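Robot Cell Builders Board > Electronics Handling > Good Practice

Thread: House rules for a gripper working over a CPU socket - draft, please tear it apart

socketwren
Posted 15 February 2019

I've been having a great time with this one and want more eyes on it. We do board teardown with an arm, server and workstation boards still in the chassis, and until now our rules lived in people's heads. So I wrote them down! The draft is called Mukham (our name for the cell, don't ask) and it's at revision 4. The parts I care about most:

Fingers closed for every move above the board. They open only once the wrist has stopped over the target.

Travel height is set from the tallest thing in the chassis, usually a cable or an upright USB port, never from the socket.

Ground strap from the gripper body to the chassis, checked at the start of each shift and written in the log.

If a memory module is still fitted, the program treats that side as a no-go zone until it's out.
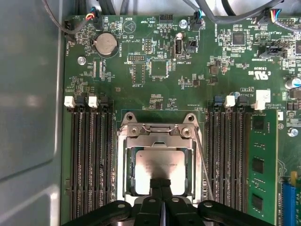
tallowbridge: I'd push back on the travel height rule. If you set it from the tallest part on every board you add a long slow descent to each pick, and a descent is where you get your collisions. We use zones at our shop, a low one over the socket and a high one near the cables, and we're much happier with it.

socketwren
That's fair, and I like zones when the layouts repeat. Ours don't. In November we logged 384 boards and the repeats were few. Every new layout means someone has to draw the zones, and a badly drawn zone is worse than a slow descent. Would you share how you draw yours?

tallowbridge
Sure, I'll dig out the sheet. It's a one-pager, and you trace over a straight-down photo of the board.

ohmsteader
Love this thread. Two things missing from the draft. First, loose wires. Anything thin that crosses the memory slots should be held back or unplugged before the fingers go near, because a fingertip will find it sooner or later. Second, force limits need to be written per tool. We swapped to narrower tips last year and kept the old number, and it was way too high for the contact area. Our Clodavano controller lets you tie the limit to the tool ID, so now a swap forces a new value.
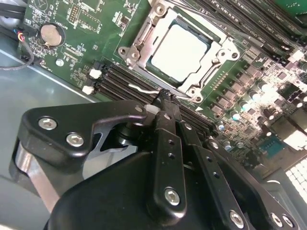 pinrow_19: Can I be the grump? All of this is good practice, but none of it is a standard, and I see people in this section calling their own lists "standards" all the time. Do the risk assessment for the whole cell first, people included, and hang the handling rules off that. A nice list about fingertips won't help if the door interlock is bypassed.

socketwren
No argument from me. The cell has its risk assessment and the interlock gets tested weekly. I'll put "house rules" in the title of the document too so it can't be mistaken for anything bigger.

ohmsteader
I'd still like to see handling rules get the same care, though. People safety comes first, sure, but part damage is what makes managers pull the plug on a cell.

bracketmoth
Late question on lifting the CPU itself. At Alell we had a rule that the fingers may only touch the edge of the processor, and only with the retention frame confirmed open by a person. It slowed us down by some 2 seconds a board and was worth every bit of it. Old thermal paste was the other headache - it gets on the tips and then on everything else. We wipe tips between boards now, with the arm locked out.

socketwren
Oh, that's going in. I had the frame check down as optional and I'm making it required. The wipe too, and I'll add a line saying a tilted processor counts as a stop condition unless the program is in its lift step. 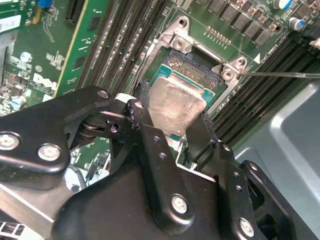

CPU lift step: right finger against the lower edge of the heat spreader.

tallowbridge
The stop condition is a good one. How do you detect the tilt, wrist camera or force?

socketwren
Wrist camera for now. Force would be my second check, but I haven't found a limit I trust. Revision 5 goes up when I've merged the zone sheet, the per-tool limits and the wipe. Keep them coming!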